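Support ticket 937: Hand-held gripper recordings dropping out before the open day
Reading time: 4 min

Status: Closed
Opened by: Yaneth Pacheco, Visitor Program, Wulolier
Assigned to: Alper Ertürk, Field Support
Site: Gralton demonstration apartment
Priority: High (public event)

Summary of request

The Visitor Program reports that the hand-held grippers to be used at the Gralton open day stop recording partway through a task. The garment folding demonstration is affected most. Visitors are to be offered a turn with the grippers, and each turn is to be played back to the visitor on the hall screen. At rehearsal, several playbacks ended before the garment was folded. The Visitor Program asks that the fault be corrected or that a substitute activity be approved.

Log

Entry 1, Y. Pacheco
The fault was first noticed during the staff rehearsal on Oct 21, 2023. The operator received no warning. The status light stayed green and the session appeared in the list as complete. Both grippers of the pair were affected, although not always in the same session. Batteries had been charged overnight. The session list from the bedroom station is attached to this ticket.

Entry 2, A. Ertürk
Session list received. Of 91 sessions recorded at rehearsal, 4 are shorter than the operator's written start and stop times. All 4 come from the bedroom station. The kitchen and hallway stations show no short sessions. Please confirm whether the bedroom station uses the same memory cards as the others, and whether the grippers were restarted between operators.

Entry 3, Y. Pacheco
Confirmed that the cards are of the same type and were issued from the same box. The grippers were not restarted between operators. The station lead, Güven Kocabaş, notes that the bedroom station ran the longest without a break, as the folding task was popular with staff.

Entry 4, A. Ertürk
Two possible causes were considered: a loose card door and a full temporary folder. The card doors were checked on site and close correctly. The temporary folder on the left gripper held 1,306 files left over from earlier sessions. These files should be removed when a session is saved. The cleanup step runs only at startup in the current software, so a gripper left on all day does not clear the folder.

Action taken: both grippers restarted, folders confirmed empty, folding task repeated at the bedroom station with knitwear and towels. No short sessions in the repeat test. Ticket to remain open until a full-length run has been completed.

Entry 5, İlker Dursun, Software
The finding in Entry 4 is accepted. Cleanup will be moved so that it runs after each saved session. The change is small but requires review before release and will not be ready for the open day. Until then, the station lead is to restart both grippers at each change of host. A warning will also be added for a nearly full folder. At present the status light reports only power and camera state, and it should not be relied on as proof that a recording is complete.

Entry 6, Y. Pacheco
Instruction added to the host sheet for all stations. A related question from the hosts: may visitors begin again if they drop a sleeve or fold the wrong side first? Some hosts had been stopping the session and starting a new one, which makes the playback list difficult to follow. 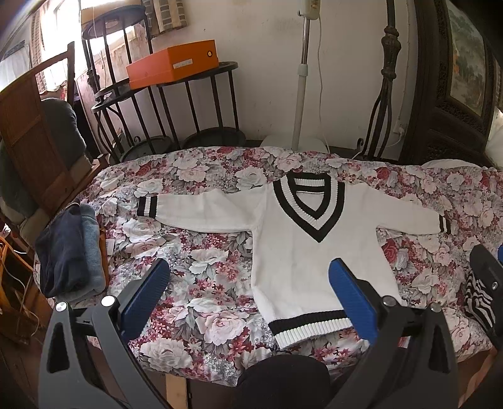 Entry 7, G. Kocabaş
Visitors should be allowed to continue after a mistake. A new session is needed only when a visitor hands the grippers to another person. For sweaters, the host sheet now asks visitors to bring in the sleeves first and fold from the hem second. Garments waiting their turn may stay on the bed, provided that they do not overlap the one in use. Hosts are asked to lay the next garment flat before inviting the next visitor to begin.

Entry 8, A. Ertürk
Full-length run completed at the bedroom station under open day conditions, with a restart at each change of host. All sessions match the written times. Playback was checked on the hall screen from start to finish. The substitute activity is not required.

Entry 9, Şengül Kahraman, Visitor Program
Open day held as planned. No short playbacks were reported by hosts or visitors. One host missed a restart before the midday change. It was carried out on reminder, and the sessions in question were checked and found complete. Two visitors asked for a copy of their playback. These requests have been passed to the front desk and are outside this ticket.

Resolution

Cause: temporary files not cleared while a gripper remains powered on.
Workaround: restart both grippers at each change of host.
Permanent correction: scheduled for the April software release, tracked separately by Software.

Ticket closed by A. Ertürk with the agreement of the requester. It may be reopened by replying to the closing notice.

Wulolier Field Support | Contact the support desk | © Wulolier. All rights reserved. | Back to top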